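Dunmore shop puts grippers ahead of chairs in next year's budget

The money for new chairs at Ultow's Dunmore office is gone again. On Monday the company settled its equipment plan for the coming year, and most of what was up for grabs went to hand-held grippers, the tools its staff use to pick things up and put them down while software takes notes.

Ultow has five work tables and wants eight. Vega Ibarra, who wrote the plan, had asked for ten months of spare parts as well and got four. She described the outcome as "a budget, in the sense that it has a bottom line."

The work itself needs very little in the way of props. A tablecloth, a few pens and something with a rim will keep a person busy for a morning, and the whole prop cupboard is down for $400, the only request that went through without a question.
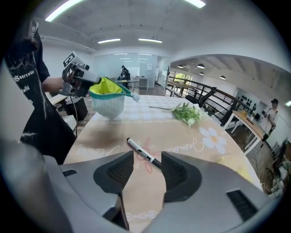

Grippers first, robots later

Ultow does own robot arms, or will once it has paid for them. The order with Ander, its supplier in Lotolstead, was pushed back a second time so that the tables could be fitted out first. Linnea Boström, who runs purchasing, said the arms would have spent the spring in their crates anyway while the building argued about power outlets.

The new plan buys grippers in pairs, one for each hand, with a spare pair for every second table. It also sets aside money for finger pads, cables and printed marker cubes, none of which appeared in last year's plan and all of which were bought last year. Boström has given them their own line this time, under the heading "Things we said we would not need."

Faisal Rind, a shift lead, had argued for the spares. A table with one working gripper, he said, can still do half the job, but only the half that can be done with one hand. Small objects wear on people's patience more than on the equipment. A pen is harder than a bowl, in his view, and he has asked that new starters not be given pens until after lunch.

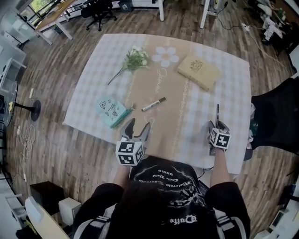

Lotolstead Business Sheet, Issue 82, page 5

Not everyone is pleased. Adoración Sepúlveda, who looks after the office side, had put in for chairs two years running and was told both times that seating would be reviewed. She has now filed the same request under "operator support equipment," and says it has already got further than the other two did.

Ander has agreed to hold its price on the arms until May. After that, Ibarra will have to go back and ask for more, and she has started a new spreadsheet for the purpose. The first three tables are due to be fitted out before then, with delivery to the rear entrance, as the front door is too narrow for the crates.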